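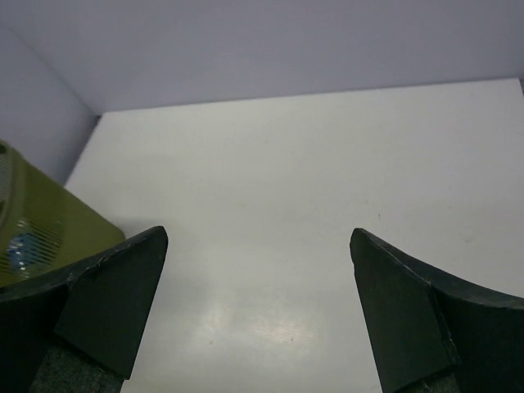 Bottle sorting, club project: grip trouble

skye_m: Thin bottles keep beating us at Flirnwood robotics club. I've got 138 practice clips and still can't pick a grip. We've tried near the base:
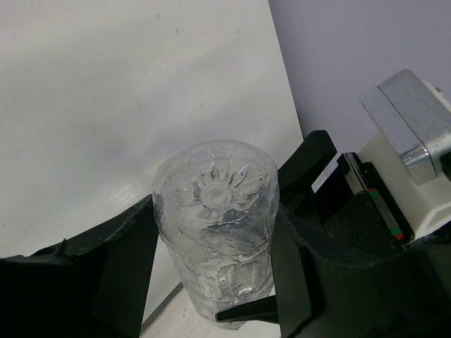

Base end up, one finger each side

rizk_t: I'd go for the shoulder every time, there's more shape to hold.

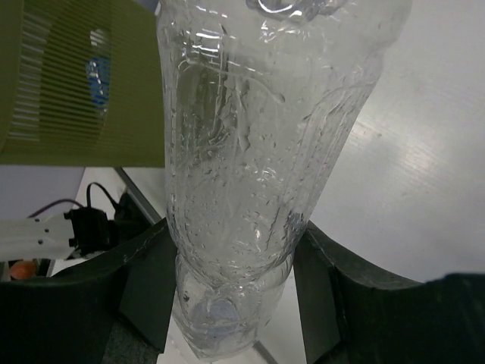
Shoulder grip on a crumpled one

DavinaT: Disagree, Tamer! The neck end's a pain to let go of over the bin. I'd stick with the base.

skye_m: Ooh, could one arm hold and the other turn it? Both of them with the bin:

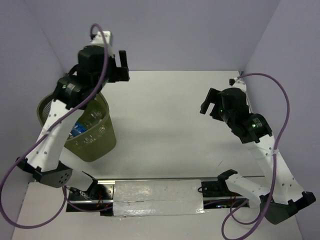

Reply from hkowalczyk

Try that after September, Skye. One arm first, please!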